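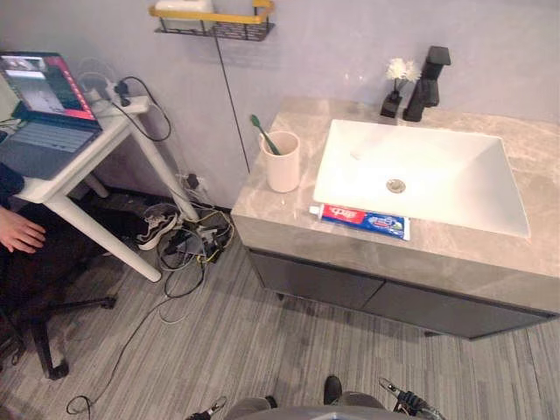 Will the second season of concerts still open in October?
It will. The hall is booked, the deposit is paid, and three of the bands have signed.

Hi Marloes,

You asked for something a bit livelier than the spreadsheet this time, so I'm writing this the way I'd tell it to you over coffee. The numbers are in the attachment Thilini sent over with the receipts. It's dated 24 January 2022, same as this.

The biggest news first: Flemico is in. I'd been talking to them since the fall about lending us a proper PA, and I'd more or less given up when Gregor Forsyth got them back on the phone. We get the full rig for every show, plus an engineer for the first 2 nights. After that our own people run it. If you came to the spring show you'll remember the monitors squealing all the way through the opening act (I still hear it in my sleep), so you can imagine how happy I am.

The bands. Galteo are headlining the first night, and they're doing it for travel money and dinner, bless them. They've got a new drummer and they're so much louder than they were! Pruvost said yes to the second night but want to play early, before nine, and I said fine. The third is Jozef Wouters on his own with a guitar and whatever pedals he brings. I'm still waiting on an answer for the closing night. I have two bands in mind and I'd like to keep the names to myself until one of them writes back.

Now the workshops, which I know is the part your board reads. We set out to put 30 teenagers in a rehearsal room with working musicians, and all 30 places are taken. There's a waiting list too, mostly kids who want to play bass, and I don't know what's going on there but I'm all for it. Anouk De Bruijn split them into groups by what they listen to instead of how well they play. I was doubtful. Then I sat in on a group where a girl who'd been playing for a few months was teaching the chords to a kid with years of lessons behind him, and I shut up.

They've written 4 songs so far. One is very good. One is nine minutes long and has a section where everybody whispers. We're recording all of them at Sisex in the spring, and Anouk wants the kids in the control room for the mixing, so I've asked for longer sessions than we had in the plan.

That brings me to money. We're under on printing and over on rehearsal space. The room we used to have went up in price over the winter, and I looked at a few others before deciding to stay put – moving the drums across town every week would have eaten up whatever we saved. I'd like to shift $2000 from the printing line to the rehearsal line. It doesn't change the total. Could you let me know if an email from you is enough for that, or whether I need to fill in the form again?

Things that went less well. The songwriting night for adults didn't take off. We ran it twice, the same handful of people came, and they were lovely, but they all knew each other already and would've met up without us. I've stopped it for now. Also the website is still showing last season's dates and that's on me. Gregor has offered to take it over and I've said yes before he can change his mind.

Ticket sales open once the closing act is settled. I want to keep the price where it was, with free entry for the workshop kids and one guest each. Thilini thinks we could charge a little more for the Galteo night and she's probably right, but I'd like to see how the first week goes before we touch it.

Next on my list: the contract with the hall's bar, a second mic kit for the workshops, and finding somebody with a van. I'll write again after the recording sessions and send you the songs, including the long one.

Talk soon, and thank you for sticking with us.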